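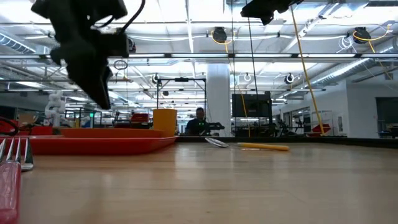
Chapter 6
Teaching by Demonstration

6.1 From programs to examples
6.2 Kinesthetic teaching
6.3 Teleoperation
6.4 What an episode contains
6.5 Segmenting a task
6.6 Demonstration quality
Problems

The earlier chapters treated a robot task as something written down in advance. A programmer chose the waypoints, the speeds, and the conditions under which the arm moved from one step to the next. That method works well when parts arrive in the same place every time and have the same shape. It works poorly for household and kitchen tasks, where a plate may sit a hand's width to the left of where it was yesterday and a fork may point in any direction.

In teaching by demonstration, a person carries out the task through the robot, and the system records what the arms did together with what the cameras saw. A model is then fitted to the recordings. The person doing the teaching is called the operator in this book, whether or not that person knows how to program.

6.1 From programs to examples

Let o(t) be the observation at time t and a(t) the action commanded at that time. A demonstration is a sequence of pairs (o, a) sampled at a fixed rate from the start of the task to its end. A set of demonstrations is the training data for a policy, a function that takes an observation and returns an action.

Two facts about this setup matter throughout the chapter. First, the policy sees only what was recorded. If the operator looked past the arm at an object that no camera could see, the policy has no means of doing the same. Second, the policy copies the operator's habits along with the operator's skill. A pause before each grasp will be learned as a pause.

6.2 Kinesthetic teaching

In kinesthetic teaching the operator holds the arm and moves it by hand. The motors are set to cancel gravity and otherwise offer little resistance, and the joint encoders record the path. No second device is needed, and the operator feels contact directly through the arm.

The method has three common drawbacks. The operator's hands and sleeves appear in the camera images and will be absent when the robot runs alone. One person can guide a single arm with care, but guiding a pair at once is awkward, and opening or closing a gripper often takes a third hand. Finally, the recorded path is a measured position only. The command that would have produced it under load has to be estimated afterward.

6.3 Teleoperation

In teleoperation the operator moves an input device and the robot follows. The device may be a joystick, a hand tracker, or a leader arm, a light copy of the robot's own arm whose joint angles are read and sent to the follower. Leader arms are favored for work with a pair of arms, as each hand controls one arm and the operator does not have to think about coordinate frames. The Melis rig used for the problems in this book is of the leader type, and its recording software, Dravero, stores both leader and follower angles.

The difference between the two sets of angles is useful. When a follower finger presses on a tabletop, the leader continues slightly past it, and the gap between commanded and measured position gives a rough indication of contact force. Recordings that keep only the follower angles lose this information. For this reason the leader angles are normally taken as the action. 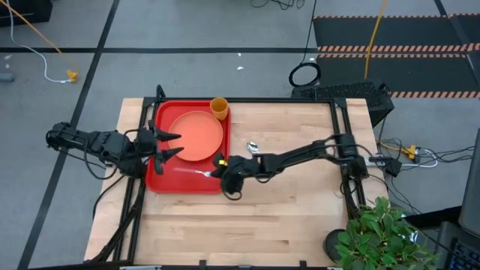 Bimanual recordings need one clock and one action vector. For a rig in which each arm has six joints and a gripper, the action has 14 elements, seven per arm, and all of them are stored at every time step even when one side is doing very little. In the table-clearing task, the right gripper is closed on the fork at the lower edge of the red tray while the left one stands open above the plate. The left arm's commands at that moment are still data. If they were dropped, the policy would have no example of how to hold one arm clear of the other. Note also the spoon lying on the wood to the right of the tray: an object that is untouched at a given time step is part of the observation and must be recorded like the rest.

6.4 What an episode contains

One complete demonstration, from reset to stop, is called an episode. At a minimum it should hold the following:

Camera images, each with its own time stamp
Joint angles of every follower arm
Commanded angles, including gripper opening
A task label in plain words
A flag for success or failure, set by the operator

Time stamps deserve more care than they usually get. In a set recorded at the Pilldale bench in March, one camera lagged the joint data by 70 milliseconds. At slow speeds the error was hard to see. In fast reaches the image showed the gripper well short of the position stored beside it, and nearly 2 days of recording had to be realigned before training – a task that a check of one episode would have avoided.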